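Clirnora Two-Finger Parallel Gripper, Pair (Left and Right)

Grippers & End Effectors > Parallel > Clirnora

Price: $2,319 the pair
Stock: 2 pairs on the shelf, more due in September
Ships from: Motville
Page updated 2025-06-02

Write-up by Anikó Juhász

Okay, so I've been putting off this page for ages because I kept changing my mind about which gripper I'd tell people to buy. We carry three sets now, and people ring up and ask which one they should get, and I say "well, what are you picking up?" and then we're on the phone for 40 minutes. So I've finally sat down and written out what I tell everybody, and you can read it with a cup of tea instead.

The Clirnora is the pair I reach for when I don't know what the job is going to be. It's a plain two-finger parallel gripper, fingers slide in and out, nothing clever about the linkage. I've had it on our two-arm setup next to the Grurkcombe pair (the one with the longer stroke) and the James, our budget option, and I've swapped them back and forth enough times that I can do the bolts without looking.

What I like about it

The feel of the close, mostly. You send it a slow close and it goes slowly, all the way, without that little hop at the start that I get from the James. I didn't think I'd care about the hop until I tried picking up soft stuff off the floor, and then I cared a lot! A hop at the wrong moment pushes the thing away from you and you end up chasing it across the carpet.

The fingertips are held on by two screws each and you can change them in the time it takes the controller to boot. I print my own in a slightly rubbery filament and they work nicely. The files for the standard tips come with the unit, so you can stretch them or put a hook on the end or whatever you fancy.

I also like that it reports finger position all the time, even with the torque off. Sounds like a small thing. When you're teaching by hand, though, you want to squeeze the fingers where you want them and have the number show up on the screen, and on the James you have to turn the motor on first and then it fights you.

What I don't like

The cable. It comes out the side, and it's stiffer than it should be at this price. You have to leave a generous loop or it'll tug when the wrist rolls over, and the first week I had it I left too little and pulled the connector half out. My fault, but still. The Grurkcombe cable comes out the back and is much easier to live with. Zsolt Farkas in our workshop makes up a softer replacement lead if you ask for it when you order, and I'd say ask for it.

The manual is also pretty thin. The wiring page is fine. The page on force settings is a table with no units, so I've written my own and we put a copy in the box.

And it's a bit loud on a fast open. Fine in a workshop, a bit much if you're running it in a room where somebody's trying to have a conversation.

How the three of them compare

I'm not going to pretend this was a proper lab test. I put each pair on the same two arms, same controller, same camera up top, and did the same jobs off the floor and off a bench until I had an opinion.

Clirnora: best all-rounder. Smooth slow close, easy tips, annoying cable. Good on rims, handles, folded cloth and anything with an edge you can get a finger either side of.

Grurkcombe: wider stroke and a stronger grip, so it wins on chunky things and on anything heavy. It's bulkier, though, and I bump into things with it when the two hands have to work close together. Costs more too. If your work is mostly boxes, get this one.

James: $400 less than the Clirnora for the pair, and for stacking blocks or sorting parts on a bench you honestly might not notice the difference. I notice it on soft and light things. No position reading with the torque off. The cable's lovely, which is irritating.

For the camera I kept to the one head-mounted unit throughout, because I find that if I change two things at once I learn nothing about either of them. A head view is good for seeing where both hands are, and not so good for seeing what's between the fingers once they've closed. If your budget stretches to wrist cameras I'd get them. The Clirnora will take one on the side of the body with the small bracket (sold separately, see the list further down).

Controller-wise it talks happily to anything we sell. Plug it in, set the two IDs so left and right don't answer to the same name, and away you go. Both units leave the factory with the same ID, by the way, so set them one at a time. I've forgotten this more than once.

Picking things up off the floor

Most of the grippers we sell end up working at a bench, but I do a lot of floor work, and it's a harder test. The arms are reaching down and out, the wrists are at funny angles, and the carpet grabs at your fingertips. I set the Clirnora tips a little narrower for this, and I drop the closing speed to its second-lowest setting.

Rims are where I spend most of my time. A bucket is a great test piece because a two-armed lift means both grippers have to come in at a matching height, and a rim that's floppy or uneven will show you straight away if one side is closing before the other. My routine goes open, approach, pause, check both hands are level, then close. That pause has saved me more grief than any setting in the software.

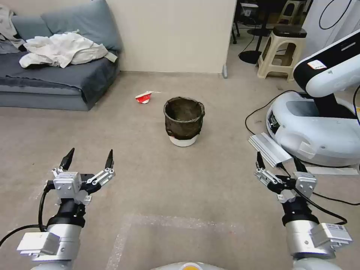 Can I use just one gripper from the pair?

Each unit works by itself with its own cable and its own ID, so you can run one on a single arm and keep the other as a spare. We don't split the pairs for sale, though. The left and right bodies have the cable exit on opposite sides, and an odd one left over is very hard to sell.

Setting up, the short version

Bolt the flange on first and the gripper to the flange after. If you do it the other way round you can't get the driver in.

Leave slack in the cable. More than you think. Roll the wrist through its whole range by hand before you power anything up, and watch the loop as you go.

Set the IDs one at a time (yes, I'm saying it again).

Run the homing routine with nothing between the fingers. It'll close fully, open fully and then sit there half open looking pleased with itself. If it stops early, check the tips aren't rubbing on each other.

Start with the lowest force and work up. I've never needed the top third of the range for household sorts of objects.

If you're on two arms, set a minimum distance between the hands in your controller before you try anything fancy. The bodies are slim but they do have corners, and replacement covers aren't free.

What's in the box

Left gripper and right gripper
Two standard side-exit cables
Four standard fingertips, fitted
Flange plates and bolts
Hex driver
Maker's manual, plus my force settings sheet
Download code for the fingertip files

Sold separately

Soft replacement lead, made in our workshop
Wrist camera bracket, left or right (tell us which)
Blank fingertips for cutting your own
Long fingertips, good for reaching down into containers
Spare cover set

Delivery and returns

We pack orders in Motville and send them by courier with tracking. If you get the pair home and it's the wrong choice for your job, send it back with all the bits and we'll swap it for the Grurkcombe or the James and sort out the difference in price. Please put the original tips back on first. I've had a few come back wearing homemade ones, and while I enjoy looking at them, I can't resell them.

Warranty work is done here by Zsolt, and he'd like you to include a note saying what the gripper was doing when it stopped. A couple of lines is plenty.

If you're still stuck between two of them, email me through the contact form with what you're picking up, what arm you've got and whether you're working on a bench or down on the floor. A photo of the object helps heaps, and so does its weight if you have a kitchen scale handy.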